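Part 2: Getting your course ledger ready in Osix

By now you should have Osix installed and the student license typed in. If it still says "trial" at the top of the window, go back to Part 1 and do the license step again, I'll wait!

I wrote this for our intro bookkeeping section, so I'm using the Maltmont practice company all the way through. Dr. Evangelista's homework is built on it too.

1. Open Osix and pick New Ledger. Don't pick New From Template (I did that my first time and got a chart of accounts for a dairy farm).

2. Type Maltmont as the company name, then your last name after it. Lilibeth Pangilinan grades the files and she sorts them by that name.

3. Set the fiscal year to start in May. Osix will offer you January. Change it now.

CAUTION: Once you post even one entry, the fiscal year is locked. The only way out is to delete the ledger and start over.

4. Go to Accounts, then Import, and choose the file called chart8. You want the one with the 8 on the end, because the older ones are missing Prepaid Rent.

5. Enter the opening balances from the handout. Cash goes in as a debit, owner's capital as a credit. Petty cash is 525, and yes, that's a lot of petty cash, but it's what the handout says.

6. Click Trial Balance. Both columns should match. If they're off, halve the difference and look for that amount in your list. Chances are you put it on the wrong side.

Note: I-seul Song found that the Trial Balance window doesn't refresh by itself. Close it and open it again after every fix or you'll chase a mistake you already fixed. 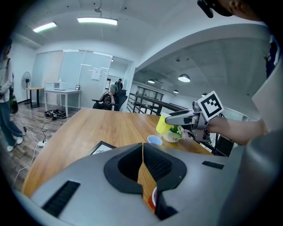
7. Save two copies, one on the lab drive and one on your own disk. The lab drive gets cleaned out at the end of the term and I don't want to hear any sad stories.

8. Print the account list and keep it next to you for Part 3, where we start on journal entries. It's so much faster than scrolling!

If Import is grayed out, you're logged in as a guest. Log out, use your class login and pick up again at step 4. Anything else weird, ask Mylene Espiritu in the lab.

Last changed 17 August 2005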